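Bottle cell, left arm dropping the crushed ones

mesh_tray
7 posts in this topic so far, moving it out of the general thread so it's findable.

Setup: two arms, floor pile, one bin. Job is pick bottle, carry over bin, let go. Parallel grippers, black fingers, stock pads from Grabner. Round bottles fine. Crushed ones slide out of the left gripper maybe one pick in 6. Right arm is ok. Same force setting on both, same close speed. Already swapped the cables. Cleaned the pads at 10 this morning, no change.

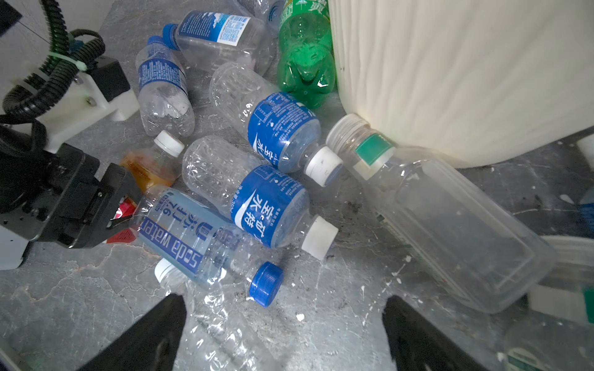

Working side, both grippers in. Crushed one with the white cap is the type I mean.

pomfret88
Pads. Always pads. Put the Trernex soft ones on and forget it.

mesh_tray
Pads are from April, both arms, same bag. Dont think its pads.

Kelechi Isah
Check finger alignment before you buy anything. Close the gripper on a strip of paper at the tips, then at the root. If it pulls out at the tips but holds at the root, your fingers are splayed. A round bottle hides that, a flat one won't.

pomfret88
Disagree, paper test tells you nothing at that force. And what's your grip point? If you grab mid body on an empty bottle it just folds up.

mesh_tray
Mid body on the left, neck on the right now that I look at the config. Huh. Right arm got the neck grasp when we redid the Pomton job and I guess I never copied it over. Neck grasp, upside down over the bin:

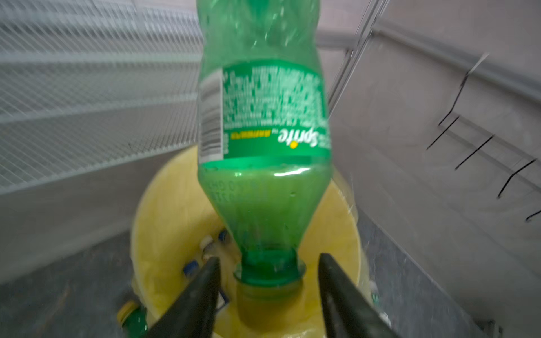
grit_and_grease
So you've been comparing two different grasps this whole time. Copy the neck grasp to the left, run it an hour, then come back and argue about pads.

Kelechi Isah
Agree with that, but do the paper test anyway, takes a minute. Also wipe the floor. Grit gets picked up on the pads off the tile, we had that at Prarnholm and it looked exactly like low force.

mesh_tray
OK did both. Paper slid out at the tips on the left, held at the root. One finger screw was loose, snugged it, paper holds now. Neck grasp copied over. Swept the corner too but theres already more dirt down by the bin, the bottles bring it in.

pomfret88
So which one fixed it? You changed three things at once.

mesh_tray
No idea yet. Running again now. Will back out the grasp change tonight and see if the loose screw was enough by itself.

pomfret88
Still say pads. What are you doing for the liner? Ours got snagged by a fingertip on the way out, whole bag came up with the arm.

mesh_tray
Pull it well over the rim and raise the release height. I went up 9 cm on the drop point, no snags after that. Costs a bit of cycle time, dont care.

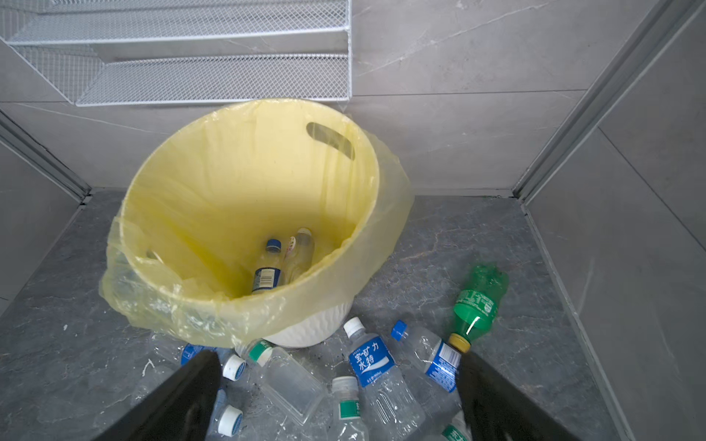 Bin with the liner over the rim, more still to pick off the floor.

grit_and_grease
That bag is loose on the outside. I'd put a band round it under the rim.

Kelechi Isah
Wouldn't bother with a band, one more thing to take off at every bag change. Mark the finger screws with paint pen instead so you can see if they walk. And check the right arm as well while the driver is out.

mesh_tray
Paint pen is good, doing that. Right arm screws were tight. Will post the left arm numbers when the grasp is backed out.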